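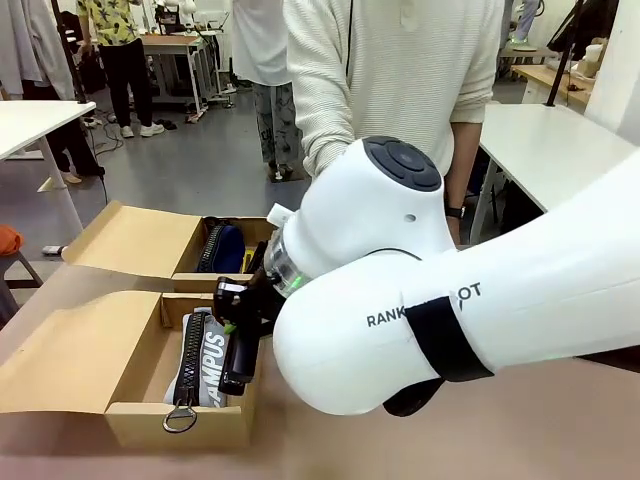 Skirkwood Flap-Lid Box, kraft, pack of 10

Reviewed June 2024

Price paid: £12 for the pack, plus postage
Bought from: the Tralgate Paper Warehouse website
Used for: pencil cases, zip pouches, cables, spare stationery
In use for: three months

What they are

The Skirkwood Flap-Lid Box is a plain brown cardboard box about the size and shape of a shoe box. The lid is joined to the box along one long side, so it folds back on a crease and stays attached. There is no separate lid to lose. They come flat and you fold them up yourself, with no glue or tape.

I bought them to sort out a cupboard full of zip pouches. We have a lot of these. Some are pencil cases, some hold chargers and adaptors, and some came free with other things and were kept in case they were useful. They had been living in one large plastic tub, and whichever pouch you wanted was at the bottom. I wanted something shallow enough that each box would hold a pouch or two in one layer, and cheap enough to throw out if the idea didn't work.

The two on the table are in the state they have been in most days. The front one has the grey pouch with CAMPUS down the side in white capitals, and the one behind it has the navy pouch.

Putting them together

The instructions are a single line drawing printed on the inside of the wrapper. It shows the finished box and one arrow. I would have liked one more drawing showing which of the end flaps folds in first, as it matters. If you fold them in the wrong order the tabs will still go into the slots, but the end bulges and the lid won't sit down properly.

The right order is long sides up, corner tabs in, then the end panels over the top of the tabs and down into the slots in the base. Crease every line before you start. I didn't do this with the first one and the side walls bowed outwards. Once I had creased a box fully it went together in a minute or so and felt solid.

The slots are cut tight. On one box the cut hadn't gone all the way through and I had to finish it with a craft knife. The rest were clean.

If you want to take one apart again, you can. I flattened one and rebuilt it without any tearing, though the tabs were looser the second time and I wouldn't want to do it over and over.

The lid

This is the main reason to choose this box over the ordinary sort, so I paid attention to it.

When new, the lid doesn't want to stay open. It springs up and sits at an angle over the box, and you have to hold it back with one hand while you get something out with the other. The cure is to fold it right back on itself a few times and press along the crease. After that it will lie nearly flat on the table beside the box. The front box has been treated like this and opens out properly. The rear one hasn't, and its lid still stands up.

I now leave some of them stiff on purpose. A lid that stands up takes less room on a table, and you can write on the inside of it and read it while the box is open. A lid that lies flat gives you somewhere to put things down. If you have a row of boxes side by side, the flat ones get in each other's way, and you will end up with one lid tucked under the next box.

Closed, the lid has a short front lip that tucks inside the front wall. It holds well enough for a box on a shelf. It will not hold if you turn the box over, and I would not post anything in one without tape.

What fits

A normal zip pencil case goes in lengthways with room at the sides. That space is enough for something small, such as a rubber or a glue stick. Two slim pouches will go in next to each other if neither is overfilled. If they are full, the second one rides up and the lid won't tuck in.

Anything with a clip or a ring on the zip needs a bit of thought. The CAMPUS pouch has a silver ring clip at the end of its zip, and if you put the pouch in with that end towards the front, the clip rests over the front wall of the box. This is handy when the box is open, as you can pull the pouch out by it. It is a nuisance when you want to close the lid. Turn the clip inwards first or the lip catches on it. I dented one lid by pushing it down on top of a clip I hadn't noticed.

Paper is less successful. A5 notebooks go in. A4 does not, even folded, unless you fold it so small that you might as well use an envelope. Standard index cards will stand up in a row, but they fall over when the box is half full, and there is nothing to hook a divider on to.

Strength

Skirkwood doesn't give a weight limit on the wrapper. I can only say what mine have stood up to.

Cables, pens and fabric pouches are no trouble. I filled one with batteries and carried it through the house by its ends, and the base sagged in the middle. It didn't give way, but I moved the batteries into a tin. For anything of that sort of weight, support the box from underneath.

Stacked and closed, they are fine three high. I tried four and the bottom lid began to dip. On an open shelf I keep them in pairs, which also makes it easier to get at the lower one.

To test the crease I opened and closed one lid more than 70 times in a sitting. The outer layer of the card had gone soft and a little furry along the fold by the end. There was no split. I have since used that box like the others and it looks the same as it did then. I expect the crease will be what goes first, but not for a long time.

They don't like damp. One was left on a windowsill overnight with condensation on the glass and the corner nearest the window went limp. It dried out wavy. That box now holds string.

Looks

They are brown cardboard and they look like brown cardboard. On a light wooden table they look tidy enough. The outside is unprinted except for a small Skirkwood mark on the base, where you don't see it, and I think that was the right choice. You can write on the card with a felt tip or a soft pencil. Biro works but needs pressing. Sticky labels hold well and take the surface off with them if you try to peel them away.

A few of the boxes in my pack were a slightly different brown from the others. If you want them to match on a shelf, this might bother you.

There is a smell when you first open the pack, the usual one of new cardboard. It was gone within a few days of leaving the boxes made up with the lids open.

Compared with other boxes

Before these I had tried the Hena lidded box, which has a separate lift-off lid. The Hena is made of thicker board and is the better box for stacking. It also costs a good deal more, and in a house where several people use the same boxes the lids wander off. I ended up with two Hena boxes and one Hena lid. For things you put away and don't look at until October, I would still pick the Hena.

I also have one Jääskeläinen drawer box, bought in a sale. It slides out like a matchbox and is very nicely made. The trouble is that you need space in front of it to pull the drawer out, and it is too shallow for a full pencil case. It is good for stamps and paper clips.

Old shoe boxes cost nothing, of course. If you have enough of them in the same size there is little reason to buy these. Mine were all different sizes and most had lift-off lids.

Good points

Lid stays attached and, once creased back, lies nearly flat
Right depth for a pencil case or zip pouch
Easy to write on
Cheap enough to replace one at a time
Goes in the recycling with nothing to peel off, if you haven't used labels

Bad points

Instructions too brief
Lid needs working before it will stay back
Lip catches on zip clips and rings
Base sags under heavy things
No good anywhere damp
Shade varies within the pack

Would I buy them again?

Yes, for the same job. The pouches are easier to find, and they get put back, which didn't happen with the tub. I wouldn't buy them for tools, tins or anything to be kept in a garage or shed.

If Skirkwood made a version with a small notch in the front wall for clips and ring pulls to sit in, I would buy that one instead. They do sell a white version at a higher price. I haven't tried it, and I suspect it would show finger marks.

Rating: 4 out of 5

One note on ordering. Tralgate lists two sizes under nearly the same name, and the smaller one is too short for most pencil cases. Check the inside length against the longest thing you want to put in, with the zip pull included.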